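Sidewalk rover build night, handout 3: getting it to stay on the sidewalk

Hi all, Sivaprasad Nadar again. Last time we bolted the Koster drive base together on my garage bench and got both motors turning the same way (eventually!). The wiring is done, so tonight it's all software. Bring your laptop, and please have Zestidex installed before Tuesday, it takes forever on the shared wifi.

We start in the simulator because I've already driven one rover off my own porch and don't want to buy another motor. Load the city block map and set the camera low, where it'll sit on our chassis. 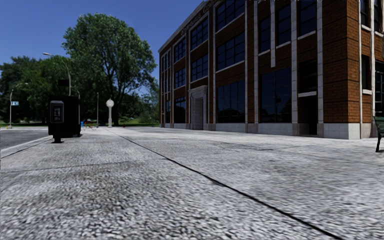

Leave the speed cap at 50 for now. I mean 50 percent of motor power, the slider doesn't say so. Run the straight-line script first, the one called diltus_follow, and let it log 335 steps. If your log stops at 164 you've still got the old config file, same as I did (I lost a whole evening in May to that one). Delete it, restart, try again.

Once it logs properly, open the line finder. It's a plain edge detector with a threshold, and mine sits at 15. Lower than that and the speckle in the concrete fills the screen with junk, higher and you start losing the thin joints.

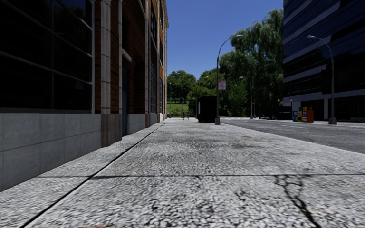
Steering comes next, and you want it to pick one long line and stick with it. My first version grabbed whatever was darkest, which sounds fine until you try it on pavement like this. The crack at the lower right gets thicker and darker toward the bottom, with those loops in it, and the joint we want to follow is the narrow diagonal one over on the left. So I added a straightness score: fit a line, measure how far the pixels wander from it, throw out the wanderers. It's eleven lines of code, go read it before you copy it!

For the real rover, swap the simulated camera for the Cloltent board and flip the image, because we mounted ours upside down. Keep the wheels up on a block for the first run and one hand near the battery plug.

For next time: plot your straightness scores and bring the plot, even if it's ugly. I'll have the spare wheels and the good crimper.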